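Keeping apples past winter: a storage manager on temperature, gas and patience

The cold store at Ornbridge holds fruit for growers on both sides of the valley. The oldest part of the building dates from before the packing line, and its rooms have been relined twice. The storage manager, who asked that the article deal with the work and leave names out of it, agreed to talk on a Saturday morning before the first truck was loaded.

The site has 19 rooms, 8 of them sealed for controlled atmosphere. The rest are plain refrigerated rooms used for short holding. "People talk about cold storage as one thing," the manager said. "A plain cold room slows the fruit down. A sealed room slows it down a lot more, but you lose the option of walking in and checking. You commit in the fall and you live with it."

Each sealed room takes 290 bins. Loading is done over several days, and the door is not closed until the core temperature of the fruit has come down. Core temperature is read with a probe pushed to the center of sample apples taken from bins in the middle of the stack. Air temperature is logged too, but the manager puts little weight on it during loading. "The air reads cold within hours. The fruit in the middle bins is still warm the next day. If you go by the air, you seal the room early and then spend a week getting heat out of it."

Oxygen is then brought down with nitrogen. Carbon dioxide, which the apples give off as they respire, is removed by scrubbers. Set points differ by variety, and also by orchard. Fruit from heavy soils near Vilham has a history of internal browning when carbon dioxide is allowed to climb, so it gets a lower limit than the same variety grown further up the slope. 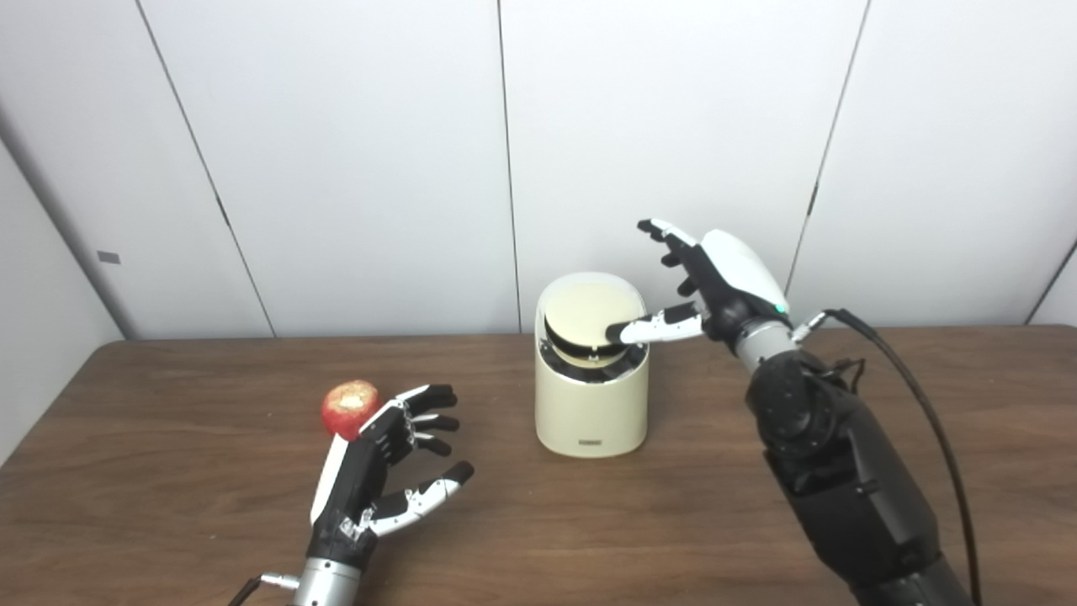 A red apple and a lidded container on a wooden tabletop.

Asked how a room is judged ready to open, the manager described a mix of laboratory work and habit. Samples are pulled each month through a small hatch in the door. They are tested for firmness, soluble solids and starch, then a second set is left at room temperature for a week and tested again. The second set matters more. "Any apple looks good the minute it comes out. I want to know what it does in somebody's kitchen. If it drops off in three days, that room goes out first, whatever the schedule says."

Starch is checked with iodine on a cut half. The stain darkens where starch remains and stays light where it has turned to sugar. Readings are compared with a printed chart, and two people score every sample independently. The store tried an optical reader from Clomasov for one season and went back to the chart. According to the manager, the reader was consistent on the early varieties and poor on anything with red flesh near the skin.

Scald is the other concern. It shows as brown patches on the skin, usually after the fruit has been warmed, and it can appear on apples that passed every test in the room. The store no longer drenches fruit before storage and depends on low oxygen instead. "That works if your room is tight. We pressure test every door seal in August. A bad gasket will cost you more than the compressor will."

Energy use has come down since the fans were put on variable speed drives. The rooms at the north end were converted first, by a contractor called Demirtaş, and the remaining plain rooms are waiting on funds. Growers pay by the bin, with a minimum booking of 200 bins for a share in a sealed room. Smaller lots go into plain cold storage and are normally sold before February.

What about people with one tree and a garage? "Pick on the early side. Keep only sound fruit, stems on, no bruises. Put it somewhere cold that doesn't freeze, in a bag with a few holes – and keep it away from the potatoes. Go through it every week and take out anything soft." The manager does not recommend wrapping each apple in newspaper, on the grounds that it makes the weekly check slow and people stop doing it.

The next room due to be opened holds a late variety from the upper orchards. Last month's samples were firm, with no browning at the core, and the door will stay shut until the current packing run is finished.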